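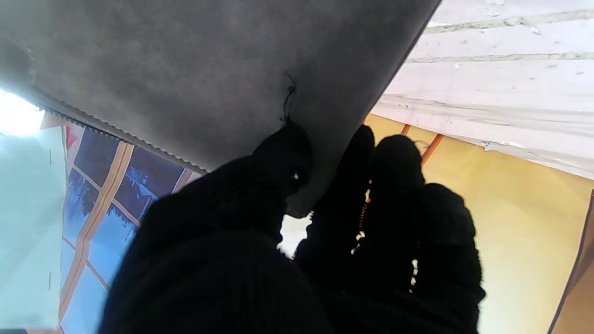 **Okham pouch swap is back, and the gray ones are going fast**

*Thursday, July 5, 2018*

If you missed the pouch swap at Böttcher Fabrics in December (I did, and I heard about it for months), good news! It opens again this weekend in the back room of the shop on Joltberg Street, and it's running for the whole month this time. Bring in a zippered pouch you don't use anymore, pick out one you like better, go home happy. That's the entire deal.

I stopped in before the opening and I'm not even a pouch person. Or I wasn't. I now own four, and one of them lives in my car with the tire gauge and a sleeve of crackers in it.

The December swap brought in 1,217 pouches, which surprised everybody at the shop, especially whoever had to find shelves for them. Pencil cases, makeup bags, tool rolls, those flat ones you get free on long flights. The shop kept back 905 that still had plenty of life in them, and those are the start of this year's pile. The rest went for zippers and scraps, and if you sew you know a good zipper is worth hanging on to.
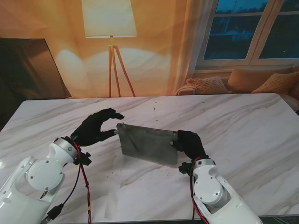 What I keep going back to are the plain gray ones with the zipper along the top. They're not much to look at next to the flowery stuff, I'll give you that. But a flat rectangle in a dull gray goes with any bag you put it in, and it doesn't show every smudge of pencil. My sister-in-law keeps her knitting needles in hers and my neighbor has one for seeds. I put my charging cords in mine and haven't untangled anything since Monday, so I'm calling that a win.

A few house rules before you haul in a sackful. The zipper has to open and close all the way. Empty it first, and please check the corners, that's where the old cough drops are. A little wrinkling is fine! Stains are up to the person at the table, and from what I saw they're pretty easygoing about it.

Loose threads don't count against you either. There's a basket of small scissors by the door, and the shop is happy to show you how to trim a fray without making it worse. Pull on it and you'll be sorry (ask me about my good curtains).

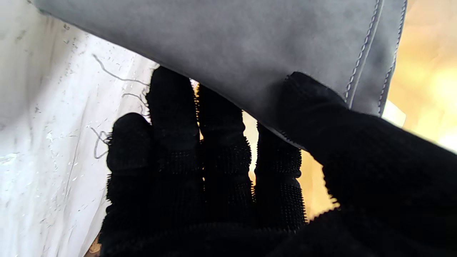
**Dana Hedden**
*Neighborhood columnist*

The other thing that's new is a sewing corner, for people who'd like to make a pouch from scratch. You get 32 minutes at a machine, which sounds like an odd number until you hear that 30 was tried first and everyone was two minutes short. Fabric comes from the remnant bin and the zipper comes from last year's scraps. If you've never used pinking shears, grab them when they're free, because that little zigzag edge is fun to cut and it helps keep woven cloth from unraveling.

Swapping is free. The sewing corner asks for a couple of dollars toward thread and needles. You don't need to sign up for the swap, but machine times go on a sheet at the register, and the Saturday slots were already filling in when I wrote my name down. Parking is easiest behind the shop, next to the bakery.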